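Mezzanine (office)

A mezzanine in an office building is a partial floor placed between two main levels and open on at least one side. It is used to add working space without raising the roof. The open side is closed by a railing, often of metal with vertical bars, so that light and air can still pass to the level below.
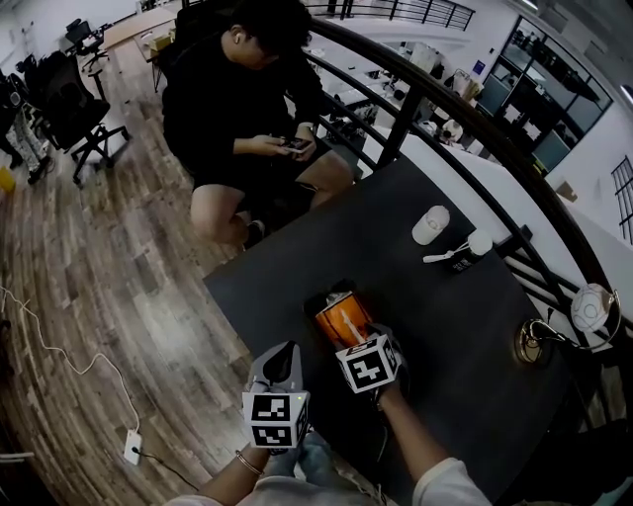 Furniture on such floors is usually light – tables, desks and chairs on wheels – and is moved often. Where wall sockets are few, power strips are laid on the floor. In the Vilodine building at Ilgate, the architect Mostafa Benkirane made a mezzanine for 30 workers, who also take their breaks there. Noise from the lower level is the most common complaint.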